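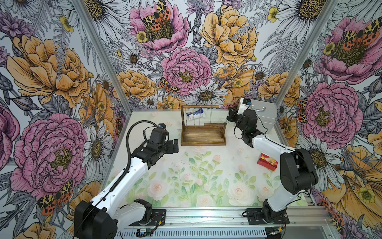

Background randomisation is the part of imitation learning that students tend to skip over, and I was guilty of it myself for years, so I'd like us to spend the whole of this session on it. The idea is simple enough to say in a sentence: if a policy has only ever seen one background, it may well learn the background along with the task, and you won't find out until somebody moves the cell next to a window. What we want is a policy that attends to the things that matter (the rack, its hooks, the packet, the gripper fingers) and lets the rest wash over it. Peonies, daisies and spotted moths on three walls, with roses across the tabletop as well, give the network an awful lot to look at that has nothing to do with hanging up a packet, and there are strong edges and bright patches of orange and pink wherever the wrist cameras turn. The silver case and the little red box do a similar job on a smaller scale, as neither has any part in the task.

The method we are following is the one Lanying Shen set out for the Tudus cell in January, and I've kept her terms so that you can read her notes alongside these. A "dressing" is one complete choice of wall covering and table covering. A "stray" is any object in the cell that the task doesn't use. We have 5 dressings altogether, and the training set holds 2,289 demonstrations shared between four of them. The fifth is kept back for testing and must never creep into training, however tempting it is when you are short of data!

Two policies were trained. Pai saw only the plain grey dressing, and Mutden saw all four. They have the same network, the same number of demonstrations and the same training time, so Pai's demonstrations were collected separately to make up the numbers – a point that people often miss when they first read the comparison, and it does matter, as otherwise you could put the whole difference down to Mutden having had more practice.

Each policy was then given 30 attempts on its familiar ground and 30 on the held-back dressing. On plain grey there was very little between them, and if anything Pai was a touch smoother in its approach to the hook. On the held-back dressing Pai fell away badly. It would reach for the right part of the table, hesitate, and close its fingers short of the packet. Mutden slowed down a little but mostly carried on as before. Please don't make too much of the exact gap, as 30 attempts is a small sample and we'll work out the confidence intervals together next time.

Chiharu Ueda raised a good objection when I first gave this talk, and I pass it on for you to chew over. Changing the walls changes the light as well, because a patterned sheet bounces colour back on to white arm links and shiny metal. So is Mutden coping with new patterns, or with new lighting, or a bit of both? We went back through 147 of the recordings to look into this and couldn't separate the two. A fairer test would hold the pattern still and change only the lamps, and then do it the other way about.

For next time, please read the Tranance section of the course pack, up to the part on camera placement, and sketch out a test along the lines Chiharu suggests. One side of paper is plenty. Say which dressing you would use, where the strays would go, and what result would make you change your mind about Mutden.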